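Notes on Refurbishing Office Desktops, Part Four: Processor, Memory and the Order of Work

Filed under: Workshop, Hardware

Readers of the previous three entries will recall that the office on Nancombe Road retired its desktop computers in the spring, and that I undertook to bring a portion of them back to a usable state for the evening classes held in the same building. The earlier entries dealt with collection, sorting and data removal. The present entry concerns the interior of the machine and, in particular, the sequence in which the work is carried out. Several correspondents have asked for that sequence in writing, and I have delayed in supplying it.

The machines are business towers of a kind that was purchased in large quantities and may now be had for very little. They were designed to be serviced by staff who had many of them to get through in a day, and the design reflects this. Parts intended to be released by hand are colored blue. Screws are few. A person with no previous experience can reach every major component in a short time, and I have seen this done by students on their first evening.

Workspace

I carry out the work on a slotted aluminum table that was left by the previous tenants of the unit, Irkadel, when they moved to larger premises. It is stiff, it does not mark easily, and it is the correct height for standing. It is also conductive, and for that reason no machine is ever energized with its board out of the case and resting on the surface. Those who work at home will be equally well served by a kitchen table with a clean cotton cloth over it. Carpet should be avoided.

The tower is placed on its side with the removable panel uppermost. The power cord is disconnected beforehand, and the power button is then held in for several seconds to discharge whatever remains in the supply. I mention this step in every entry and shall continue to do so.

Tools are limited to a screwdriver with a medium cross-head bit, a soft brush, a plastic card for lifting old thermal compound, lint-free wipes, and isopropyl alcohol. A small dish for screws is advisable. Mine is the lid of a jar.

Removal of the cooler and processor

The cooler is taken off first. On this series it is held by screws at the corners, and these should be loosened in a diagonal pattern, a little at a time. If the cooler does not lift freely, it should be turned gently from side to side until the compound gives way. It should never be pulled straight up with force. On older boards the processor may come away attached to it, and on newer ones the strain is borne by parts which are not easily replaced.

With the cooler set aside, the lever beside the socket is pressed down, moved outward from its catch, and raised. The retention bracket follows it. The processor is then lifted vertically by its edges and placed at once in a plastic tray. I write the machine's number on the tray before I open the socket. In one batch this was done afterward, and I spent the greater part of an evening matching processors to boards by trial.

The memory modules are removed next. The clips at the ends of each slot are pushed outward and the module rises. Modules of different capacity are kept in separate envelopes, because the labels are frequently faded and the ones supplied under the Upadhyay contract carry no legible capacity at all.

Inspection

I now make it a rule to stop at this point and look. With the socket and memory slots cleared, the greater part of the board can be examined under a lamp, and faults that were hidden by the cooler become apparent. The capacitors should be flat on top. The socket should be viewed from a low angle with the light coming across it, so that any contact out of line with its neighbors will show as a break in the pattern. A hand magnifier is sufficient for this, and a telephone camera will do nearly as well.

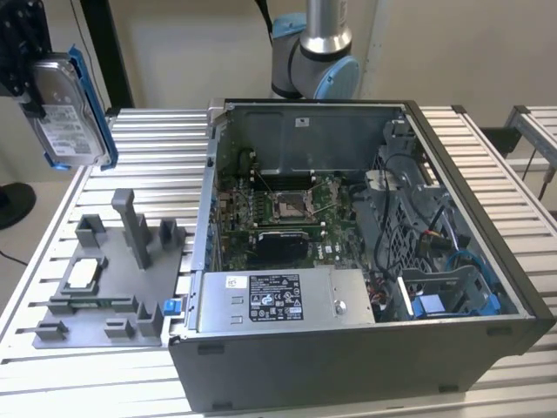

The power supply and its label

The power supply in these cases is a rectangular silver unit, and it carries a regulatory label on its upper surface. The label should be read and its figures copied into the record before any decision is made about upgrades. A number of readers have written to ask whether a graphics card may be added to one of these towers. The answer depends on the rating given on the label, on the connectors available, and on the length of card the drive cage will permit. In most cases I advise against it. The classes have no need of one, and the original supplies were sized for the original equipment.

Under no circumstances is the power supply itself to be opened. If a unit is noisy, smells of burning, or fails to start a board that is known to be sound, it is replaced whole. I keep a small stock of tested spares for this purpose, and the failed units go to the electrical recycling point with their cables tied.

Dust is removed from the vents with the brush and a vacuum hose held at a short distance. Where a fan can be reached, it is held still with a finger or a wooden stick while this is done.

Drives and cabling

The drive cage on this model is gray, with a perforated grid, and the data and power cables pass through and alongside it. It has been my practice to leave the cabling as the manufacturer arranged it wherever possible. On two early machines I took the trouble to reroute everything for the sake of appearance, and on both the side panel would no longer close without pressure on a connector. The factory arrangement looks untidy to the newcomer, but the lengths were chosen with care.

The original hard disks were withdrawn during the data removal stage described in Part Two. A solid-state drive is fitted in place of each. Where the bracket has a smaller mounting position, the new drive is screwed directly to it. Where it has not, I use an adapter plate purchased from Cerau at 13 dollars for a packet, and these have proved entirely satisfactory, although the screws provided are soft and should be replaced with better ones.

The SATA cable may be reused. It should be checked for a firm click at each end. A cable that slides off its connector without resistance is discarded, however clean it appears, for it will cause intermittent faults which are then attributed to the drive.

Reassembly

The order of reassembly is the order of removal in reverse, with the exceptions noted here.

The processor is lowered into the socket with the notches aligned and is not pressed. The bracket is closed and the lever returned beneath its catch. Some resistance from the lever is normal and alarms almost everyone the first time.

Old compound is cleaned from both surfaces with alcohol, and both are left until dry. A quantity of fresh compound the size of a small pea is placed in the center. The cooler is then set straight down and its screws are tightened diagonally, again a little at a time.

One memory module only is fitted for the first start. The remainder are added after the machine has shown its setup screen, and this makes it far simpler to identify a defective module or slot. The board battery is replaced at the same time as a matter of routine, the clock is set, and the panel is fitted last.

Testing and records

Each completed tower is given a memory test overnight, followed by an hour of ordinary use, by which I mean a browser with several pages open and a video playing. The results are entered in a ledger together with the machine number, the processor, the memory fitted, and the name of whoever did the work. The oldest tower now in service is number 546 in the former owner's inventory, and the most recent is number 579. I have retained the original numbers to avoid confusion with the paper records.

Justinas Pärn has kindly agreed to prepare the operating system installation for the next group, and he asks that anyone submitting a machine to him note whether the setup screen is protected by a password. Several were, and the clearing jumper is not in the same position on every board revision. Efa Cadwaladr has requested that the classroom be supplied with matching keyboards if at all possible. I have 100 keyboards and they match in groups of three or four, so we shall have to discuss this further.

Correction to Part Three: the torque figure given for the cooler screws was copied from the manual for a different chassis. Tighten them until they stop and no further.

Part Five will deal with monitors and is expected in November.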